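Section 5: Fitting and setting your Drunda flapper wig

Before you begin, give yourself a good half hour and a mirror you can sit at comfortably, as the first fitting is always the slowest and there really is no hurry at all.

1. Take the wig out of its net and shake it gently from the nape, holding it upside down. The finger waves will look rather flat at this point, but they do come back!
2. Brush your own hair flat, pin it up and pull on the Ronine cap (the stretchy one in the small bag) until it sits just below your hairline.
3. Hold the wig by the ear tabs and put it on from front to back, a bit like a swimming hat.
4. Hook the two straps at the nape into whichever loops feel snug.

Note: wigs bought before 2017 have a single strap, so simply use the middle loop.

CAUTION: Keep the wig well away from curling tongs, candles and oven doors. The fibre will melt.

5. Press each wave into place with your fingertips and slide in the flat clips, then leave it alone while you do your make-up.

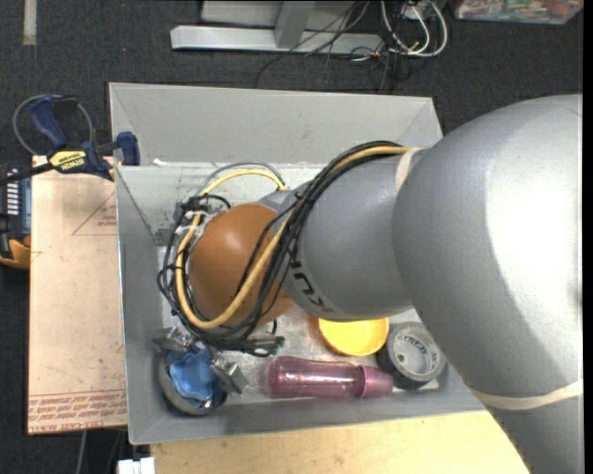
6. Take the clips out one by one, starting at the parting, and only then put on the beaded headband (code 3047). It should rest low on the forehead, with the feather over whichever ear you like best.

After the party, comb the ends first and put the wig back in its net.

Comments (3)

gilliesgirl: Mine slipped all night until I tried the tighter loops, lovely wig otherwise.

Tasselhem: Does the headband fit the Diltau bob as well?

pearls_and_gin: @Tasselhem yes, I wear mine with it, just pin the back.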